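Mimivari: household lighting and electricity diaries

Version 3
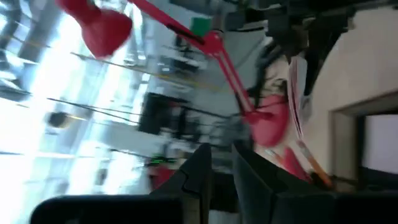
Mimivari is a set of diaries in which households wrote down when they switched lights on and off at home. Each row is one light in one room for one stretch of time. The rooms are ordinary ones and so are the lights: ceiling fixtures, floor lamps, strips under kitchen cabinets, and desk lamps like the red one with the conical shade, which in our coding is a task light. The color of a shade is not recorded. The shape is, using the short list under "Fields" below.

What is in the release

The release covers 79 households in three towns: Grurkcombe, Requena and Pollham. Every household kept a diary for 20 days. Most of the diaries were filled in on paper and typed up later. The rest were entered on a phone form with the same questions in the same order.

Files:

households.csv has one row per household
rooms.csv has one row per room
lights.csv has one row per light
diary.csv has one row per switch-on
meter.csv has daily electricity readings where the household agreed to give them
codes.txt has the meaning of every code used in the other files

All files are comma separated, UTF-8, with a header line. Empty means the question was not answered. A zero is a real zero. Version 1 used -9 for unanswered questions and a few scripts written against it still look for that value, so check before reusing old code.

Fields

household_id: a random number. It does not encode the town.

town: G, R or P.

room_type: kitchen, living, bedroom, study, bath, hall, other. A room used for two things takes the code of the one the household named first. Bedrooms with a desk in them are coded bedroom, with desk set to 1.

light_type: ceiling, wall, floor, table, task, strip, other. Table and task lights were the hardest to keep apart. A light is coded task if the household said it was mainly used to read, write, sew or do other close work. The same model of lamp can be coded task in one home and table in the next.

shade_shape: cone, drum, globe, dome, bare, other. Left empty for strips.

bulb_type: led, cfl, halogen, incandescent, unknown. Households read this off the bulb or the box. If they could not find it, they were told to write unknown and not to guess.

watts: as printed on the bulb. For lights with several bulbs this is the total. It is the rated figure and was never measured.

on_time and off_time: local time, 24-hour clock. Times in the paper diaries tend to fall on the quarter hour. We have not smoothed this.

daylight: the household's own rating of the daylight in the room when the light went on, from 1 (dark) to 5 (bright). Expect people to differ in how they use the scale. Comparing ratings within a household is reasonable. Comparing them between households is weaker.

reason: free text, optional, lightly edited to remove names.

How the diaries were kept

One adult in each home agreed to be the diary keeper. Other people in the home could write entries too, and the sheets were meant to hang somewhere everyone walked past. Keepers were asked to list every light before the first diary day, including ones they never used. Lights that were never switched on appear in lights.csv and have no rows in diary.csv.

Lights on for less than a minute were left out. This mostly affects halls, closets and bathrooms, and totals for those rooms will run low.

If a light was left on overnight, the entry has an off_time earlier than its on_time. Add a day when computing the length. The column crosses_midnight is 1 for these rows.

Cleaning

We fixed entries where morning and evening were clearly swapped, such as a bedside lamp logged from 10:15 to 10:50 between two late evening entries. Every changed row has edited set to 1 and the first value kept in on_time_raw or off_time_raw. Overlapping entries for the same light were merged. Missing days were left missing and not filled from other days.

Meter readings were taken once a day by the household. They cover all electricity used in the home, and lighting is only a part of that. Please do not subtract diary totals from meter readings and call the remainder appliance use. The diaries are not complete enough for it.

Suggested uses

The set works well for looking at when people turn on lights during the day, how often task lights are used along with the ceiling light, and how bulb types are spread over rooms. It has also been used in class to teach table joins, as the keys are simple and the files are small.

Known problems

The Pollham diaries were kept in August and the others in November. Differences between Pollham and the other two towns are mixed up with season and cannot be separated using this set alone.

Homes were recruited through notices in libraries. People who read a lot are likely overrepresented, and task light hours are probably higher than in the towns as a whole.

Studies are coded unevenly in Requena, where several keepers used "other" for a spare room with a desk. The room notes usually make it clear.

Smart bulbs run by timers were logged by some keepers and ignored by others. Look at the timer column in lights.csv and consider dropping those lights.

Changes

Version 3: added shade_shape and crosses_midnight, corrected wattage for multi-bulb fixtures, replaced -9 with empty.

Version 2: added the Requena diaries and the meter file.

Version 1: Grurkcombe and Pollham only.

License and citation

Free to use and share with credit. Cite as "Mimivari household lighting diaries, version 3" and give the version number, as totals differ between versions. Corrections can be sent through the issue tracker. Include the household_id and the row number in diary.csv.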